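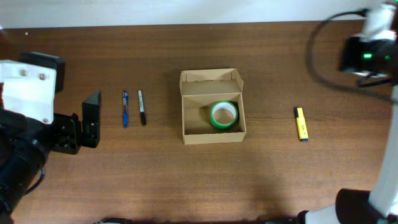

3.2 Setting up and looking after the two-arm cell

I promised in the introduction that I'd be frank about the upkeep, so this section is mostly about screws, cables and mornings. Readers who only want the learning results can skip to Section 4 (I won't be hurt), but a good part of what we learned at Nunenell came from keeping one table and two arms in working order.

The cell is a pair of arms on a wooden table pushed up to a plain wall, and the view in Figure 1 is the head camera's. We called the cell Plorno, after the shared drive it saved to, and the name stuck. All 3471 episodes used in this paper were recorded on it, and I was there for far more of them than I'd care to admit!

The task is packing stationery into a small open cardboard box. For the layout in Figure 1 we kept a pen and a marker next to each other on the left, the box in the middle and the highlighter by itself on the right, so each arm has something to reach for on its own side. The roll of tape is already in the box. I like this layout for checking the cell as well as for recording, as the pen and the marker lie so close together that a gripper which has drifted even slightly will nudge the wrong one. We started every session with it, and if the left arm fumbled the pen twice running we stopped and went looking for the cause.

Most of the time the cause was the white bracket on the wrist. Its screws work loose. We tried spring washers first (no help at all), then thread lock, and after that the bracket held well enough that we only had to go round it with a hex key every 58 episodes. That odd number is simply how many fitted on one of our log sheets. Ro-un Seo, who built the mounts, would have liked us to use a torque driver, and she was right, but ours went missing in January and we did the rest by feel. Anyone repeating this should buy two.

Cables were the other headache. On the right arm we leave the cable at the gripper housing in a wide loop, and it does look untidy, I know. We had it clipped down neatly to begin with and it pulled at the plug whenever the wrist turned a long way round, which gave us dropouts of a few frames that were horrible to track down. Out of the first 1000 episodes we threw away a whole batch for this before we caught on. The loose loop cured it. The price is that the cable sometimes swings across the head camera's view of the table, and we decided to live with that and let the policy see it in training too.

Before powering up we do a short round by hand. Fingers closed and opened on both sides, cable run through its full swing, a wipe of the finger pads with a dry cloth, then both arms sent to their rest pose and back. The green light on the right gripper housing should come on and stay on. If it blinks, we reseat the plug and start again. The whole thing takes less time than making tea, and on the days we skipped it we nearly always regretted it.

We swapped the finger pads once, at episode 779, when the left ones had gone shiny and the pen kept slipping out on the way to the box. The new set came from Vosport and was a touch thicker than the old one, so the closing width had to be measured again on both arms. I changed the two sides on the same day, Jun 10, 2019, to avoid having old pads on one arm and new on the other. Episodes from before and after the swap are marked in the data, and Section 5.1 looks at whether the policy minds the difference.

The box deserves a word as well. Cardboard goes soft at the fold, and once the lid flap stops standing up by itself it droops over the opening and gets in the way of the grippers. We kept a stack of flat spares under the table and folded a new one whenever the flap began to sag. The Caldeira group used a plastic tray for a similar task and had no such trouble, but I wanted the flap there, as closing it is the last step in the longer version of the task described in Section 3.4.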